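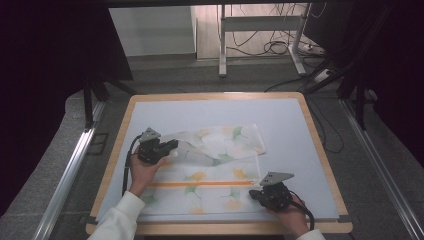 June 22, 2025
By Renato Godoy

Folding is the thing I wanted to ask Gunda about, because folding is where I gave up last year. I'd been trying to teach a pair of arms to handle napkins and I could not get clean demonstrations out of the kit I had. So when she told me her shop, Terkilden, was renting out a two-handed gripper set with a table and a sample pack of fabrics, I called her up and we talked for 40 minutes (I'd promised her it would be short, sorry Gunda!). You hold one gripper in each hand, black ones with a gray triangular plate full of little holes on top and a cable trailing off, and you just do the job yourself. The cloth with the ginkgo leaves and the orange stripe is the one I'd have avoided. It's thin enough to be a little see-through, and it wrinkles the moment you lift the top part back over itself.

"People always reach for the towel first," she told me. "Towels are forgiving. I tell them to do the thin one on day one, and then they call me and complain, and then we have a real conversation."

I asked her what they complain about. Mostly the pinch, she said. New users squeeze too hard and drag the whole cloth along with the edge, so she has them practice lifting one corner and putting it back down until they stop fighting it. "Left hand pinches, right hand rests. Don't make both hands busy at once if you don't have to."

The cables were my own gripe, and I brought them up. I'd much prefer something wireless. Gunda didn't argue! "They get in the way, yes. Keep them toward you, off the cloth, and you forget about them by lunch. I'd still take a cable over a dead battery."

The rental runs two weeks and the price is $323, which covers the pair of grippers, the fabrics and two calls with her. Shipping is extra, and I wish that was clearer on the order page. You bring your own computer. She's also working with a small outfit called Nistby on a softer set of jaw pads, and those should be in the box by August if the samples hold up.

What I kept coming back to was whether a person like me, working alone in the evenings, would get enough out of it. She thought about that for a bit. "If you've got one task you care about, sure. If you want to try everything in the house, you'll send it back annoyed."

I've got one task. I put my name down for the next set, and I'm starting with the thin cloth.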